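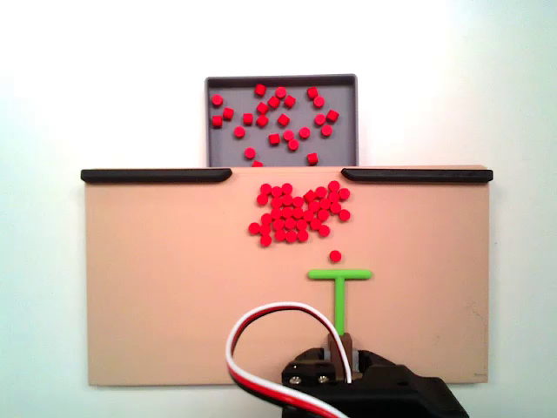 When do we need the equipment numbers in by? Friday week, to Ketill Blöndal, on the one-page form and not in an email.

Budget round again. October 2019 and we're already late, so quick version.

Arm first. Bivov have quoted 3,142 for a second one, same model as the one on the pusher bench, delivery in 12 weeks. Cladska came in cheaper but no spares included and the service contract is extra. Ketill wants both quotes side by side before he signs anything - please don't ring Bivov yourselves, they've had three of us on the phone allready.

Grippers next. Parts are what hurt us in August. Put spares on the form as their own line, not under sundries. Servo leads too. 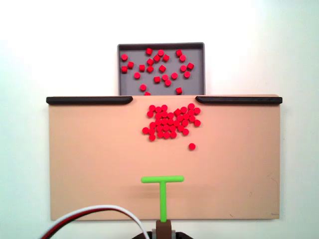 Printed tools are the cheap bit. 205 covers filament and fixings for the year if we stick to T-shaped pushers and stop redesigning the mount every month. Boards and trays come out of the Hurimar money, so leave them off.

Anyone wanting bench time on the new arm, say so on the form. Hours per week, and who's trained. Matoušek have a two day course, 24 places, and they go fast. Travel is seperate.

Forms are in the shared folder. Old ones won't be accepted - check the footer.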